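Dishes & Tableware > Everyday plates
Mixing colors instead of buying a set
Started by arkley_jd, February 15, 2023

arkley_jd
Our white set is down to 2 dinner plates, so I'm replacing it with odd ones. So far I have a lime green plate with scalloped edges and white polka dots, a gray one and a round teal-blue one with a glossy glaze. The tray is salmon pink with raised rims.

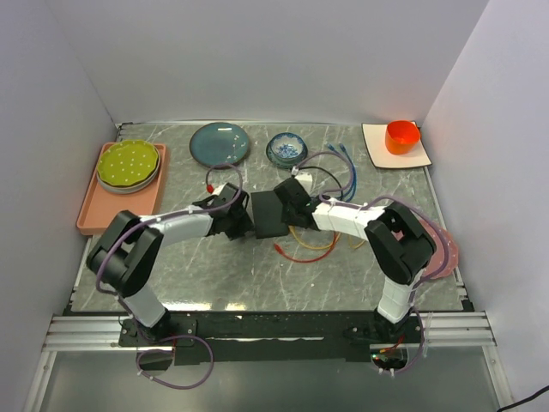 The counter at home is gray marble pattern, so I don't want anything too dark. My question is whether to add more solids or one more pattern. I'd also like to know how people stack scalloped plates.

potluck903
More solids. One pattern is enough on a small table. I would get another gray.

Delitz
Disagree. A single dotted plate looks like a leftover from a kids' party. Get a second one in a different color and it looks planned.

potluck903
Two patterns and a pink tray is a lot to look at while you eat.

mbansal
For stacking, put the scalloped one on top of a flat round plate. If it goes underneath, the plate above rocks on mine. Felt dividers help if the glaze scratches.

Delitz
Dividers are a waste of cupboard space for everyday plates. Mine have been stacked bare since July and they're fine.

arkley_jd
Thanks. I'll get one more gray and leave the dots alone for now. The pink tray stays, my wife picked it.

Jitendra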